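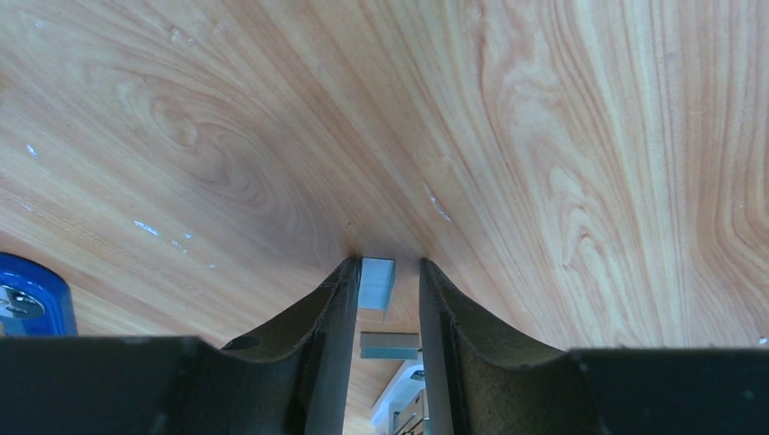
3.2 How people read grain

I went into this part of the study thinking people would judge a tabletop by its color. They mostly didn't. I showed 62 adults a set of finished boards and asked which ones they'd want to eat breakfast at, and they kept talking about the swirls – "that one has an eye," "this one looks like a river." Graham Pickering, who ran the second round with me in April, heard the same kind of talk in the Kedell group.

So we rewrote the rating sheet. The old one (borrowed from the Gosling survey) had a single line for "pattern," and I don't think that was ever going to be enough. Ours has 5 lines, and the one people filled in fastest was "busy or calm."

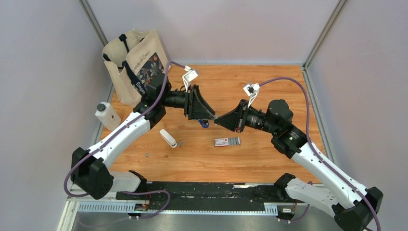 Calm boards won easily in the morning sessions. After lunch the gap got smaller, and I still can't say why. We had 162 usable sheets by then, and I went through the afternoon pile twice looking for a mix-up in the board order. Didn't find one! We also split the ratings by session.

Figure 3. Two robot arms, grippers nearly meeting over a wood-grain floor.

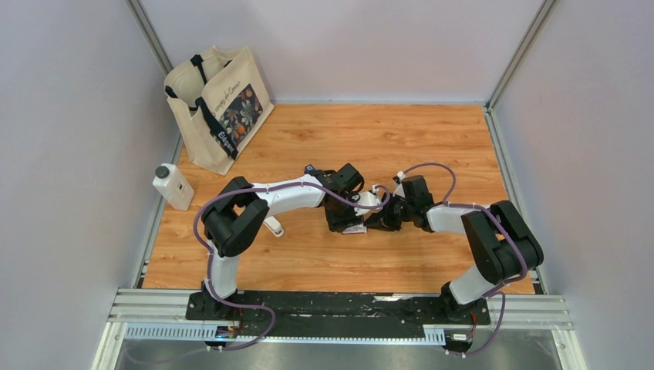 Does it matter whether the grain is real or printed?

For the breakfast question it made very little difference. People who guessed "printed" marked a board down on warmth, but they still picked it if they liked the swirls. We take up the wrong guesses in 3.3.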